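Spent my Saturday teaching a robot arm to tidy a toy kitchen and I have to tell you about it, because I haven't had this much fun at work in ages. Thread! (2021-07-24, for anyone who finds this later)

Quick background: we're doing a set of demonstrations for a project called Treris. One person drives the arm by remote control, every motion gets recorded, and the recordings go into training. So the robot learns from whatever my hands do. Including the bad habits.

I was driver for the morning, Sanne Koster had the afternoon. She is so much smoother than me. I watched her replay next to mine and mine looks like somebody parking a truck in the dark.

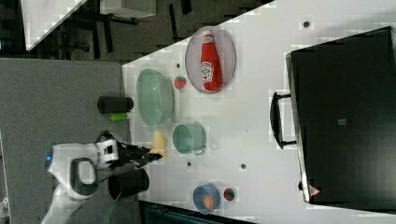 The biggest thing I learned is to slow down BEFORE the object, then commit. If you hover and twitch over the thing you want to grab, all that twitching goes into the data too, and later the robot twitches in the same spot like it's part of the job.

We got 26 good demos before lunch. I threw out 4 of my own and felt bad about exactly one of them - it was a gorgeous approach and then I let go way too early.

People ask if you can feel anything through the controller. On our setup, no! You get zero push back. You're going by eye the whole time, and depth is the hard part. My first hour was basically me closing the fingers on air, an inch short, over and over.

Willy Verstraete's tip fixed that for me: stop staring at the fingers and look at the gap between the fingers and the object. Sounds like nothing. Try it. I went from missing half my grabs to missing hardly any.

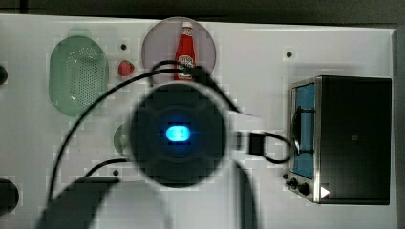 We also tried guiding the arm by hand for a bit, where you hold it and walk it through the motion yourself. I love it for short reaches, you get a feel for how the joints want to move. Over a long session my shoulders had opinions, and my own arms kept blocking my view of the table. Back to remote for the rest of the day.

Sanne labels as she goes, a short plain sentence per demo. I was saving mine up for the end and that was a mistake. By number 16 I could not have told you which mug attempt was which. Label as you go, folks.

Another one: don't always start from the same pose. I kept sending the arm home to the same comfy spot every time, and Willy pointed out that a policy trained on that gets lost as soon as it starts anywhere else. So now I park it somewhere awkward on purpose.
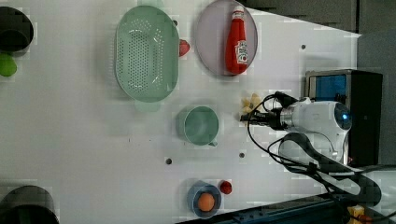

Small stuff is where driving gets really interesting. With a mug you have a handle and a rim and plenty of room to be a little wrong. Then you bring the gripper in beside a little pile of pale yellow pieces like this one and suddenly every bit of wobble in your wrist matters. I did 3 tries at my normal speed, hated all of them, cut the speed scaling way down and it felt like a different machine.

Next up is a longer task, several steps in a row with no pause, and I'm already nervous about it in the best way. We're aiming to have a first trained version to play with by October.

If you drive arms for demos too, tell me what controller you're using and how long you go between breaks. I'm good for about 40 minutes and then I start bumping the table.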